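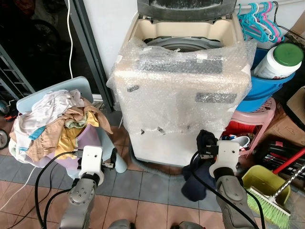

Clellard Washer Wrap Kit, for top loaders. Clear bubble wrap and a roll of gray tape, one box, enough to do one full size machine with some left over for the corners. Goes on over the body and leaves the lid alone, so you can get the drum open with the wrap still on. Wide strip of tape straight across the upper front, another lower on the right side, a small piece on the left. Wrap gets crumpled around the top edge and that's fine, leave it, don't pull it tight or it pops when somebody leans on it.

Price: $25 per kit
In stock: 200 at the Dumport warehouse
Pick up or ship, same price either way this month

What's in the box

Bubble wrap, clear, small bubble, 25 ft roll
Tape, gray, 2 inches wide, 108 ft
Instruction sheet (one page, both sides)

No knife in the box. Bring your own, or scissors. Box cutter is quicker but keep the blade off the cabinet, we get emails about scratches and can't do anything for you there.

Who buys it

Movers mostly. Landlords between tenants. People storing a machine in a garage over the winter. Also people having tile or drywall work done who want the dust and the knocks kept off the paint. The wrap is for bumps and scuffs. It is not waterproof at the seams and it's not a rain cover, so if the machine is going on an open truck put a tarp over the whole thing.

Putting it on

Unplug. Water off. Wipe down the front and sides first, tape holds better and you dont grind grit into the finish.

Start the roll at the back and go around once. Second time around go a little lower so the bottom gets covered too. Tape the upper front before you do anything else, then the sides. Short pieces are OK on the sides.

Open the lid and fold the extra down around the rim. Don't tape over the lid hinge.

Drain hose stays out at the bottom. If you wrap it in with the feet you will be cutting it all off again at the other end. Check the lower front too. Any screws or fittings sticking out will poke thru one layer, so double it up there or put a folded rag behind the wrap.

Get the laundry out of the way before you start. A basin heaped with clothes next to the machine is one more thing to trip on when you're going around with the roll. An old dark cloth on the floor by the base is handy for wiping up whatever is left in the hose.

Bottom too loose? Common. The plastic sags toward the base if the last turn was slack. One more long strip low down, or leave it if the machine isn't going far.
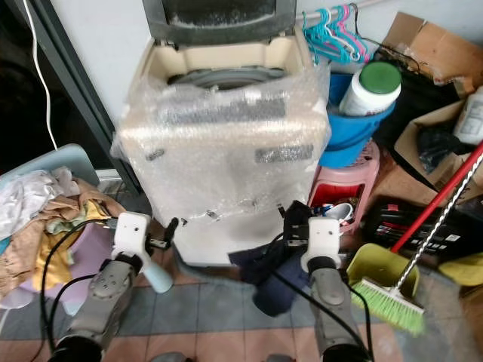 Sizes

Fits most top loaders up to 108 inches measured around the body. Bigger than that, get two kits. Front loaders, look at the Ostby kit instead, it has a door panel.

Returns

Unopened boxes only. Once the roll is cut it's yours. Tape that arrives crushed gets replaced, send a picture of the box with the label showing.

Orders and questions

Jaime Sampaio, Stamatopoulos Moving Supply, Dumport counter. Orders over 25 kits call ahead so we can have them on the dock. Prices updated 3 February 2023.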